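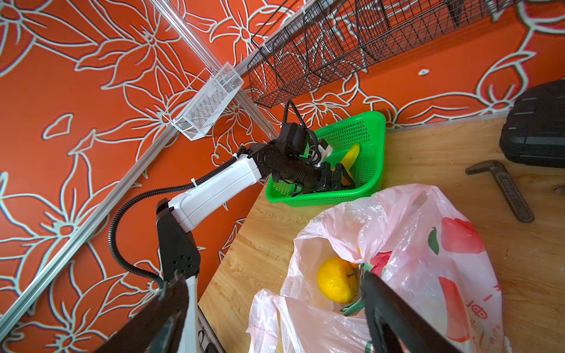

Unit 4: Ripeness, Sugar and Moisture in Quick Breads

Most of the failures in last unit's loaves came from the fruit. A recipe that calls for two bananas assumes a certain amount of sugar and a certain amount of water, and both change as the fruit ripens. Starch in a green banana turns to sugar over several days, the flesh softens, and the flavor gets stronger. A banana that is plain yellow, like the one in the green basket, is good for eating and for slicing onto cereal, but in a loaf it gives a mild taste and leaves lumps unless you mash it very well. For baking you want the skin well spotted with brown, or mostly brown.

Storage before use

Keep bananas at room temperature until they reach the stage you want. A basket with holes in the walls is better than a closed tub for this. To speed things up, put them in a paper bag and fold the top over. Once the skins are spotted you can move them to the refrigerator. The skins will go dark there and the flesh will hold for a few more days.

Frozen bananas work well. Peel them first. When they thaw they release liquid, and you should stir this liquid back into the mash. Students who poured it off in March had dry loaves and little flavor.

Measuring

Weigh the mash, not the whole fruit. Bananas vary a lot in size, and the peel can be a third of the total weight. If you only have cups, mash first and then measure, leveling the top with a knife.

Base formula, one loaf

All-purpose flour, 240 g
Baking soda, 1 tsp
Salt, 1/2 tsp
Mashed banana, 340 g
Sugar, 150 g
Eggs, 2
Melted butter, 85 g
Vanilla, 1 tsp

Method

Heat the oven to 350°F. Grease a 9 by 5 inch pan and line it with paper, leaving some paper over the long sides.
Whisk flour, baking soda and salt in a medium bowl.
In a large bowl, mix the banana, sugar, eggs, butter and vanilla until even.
Add the dry ingredients and fold with a spatula. Stop when no dry flour shows. The batter will be thick and a bit rough.
Bake 55 to 65 minutes. A skewer in the middle should come out with a few moist crumbs.
Cool 10 minutes in the pan, then lift out and cool on a rack. Wrap it once it is fully cold. It slices more cleanly after 24 hours.

Adjusting for ripeness

With yellow fruit, add 20 g of sugar and mash with a fork until smooth, or use a blender. With very dark fruit, take out 20 g of sugar and expect a darker crust. Check the loaf at 50 minutes and lay foil over the top if the color is getting ahead of the middle.

Why fold and stop

Flour and water form gluten, and stirring builds more of it. In bread dough we want that. In a quick bread it gives a tough crumb with long tunnels running up through the slice. Lok-yiu Wei's two loaves from the same bowl, the second one beaten for another minute, are a clear case. Ask her for the slice photos if you missed that session.

Baking soda starts to react as soon as it meets the acid in the mash. Have the pan ready and the oven hot before you combine the two bowls.

For next time

Bake the base formula at home with fruit at any stage. Write down the stage, the weight of the mash and the baking time. Bring two slices, one from the end and one from the center. Hala Naciri will collect the sheets at the start of class. Anyone who can't eat eggs should speak to Chih-ming Kwan about the flaxseed version, which has its own handout.

Reading: the section on chemical leaveners in your course packet.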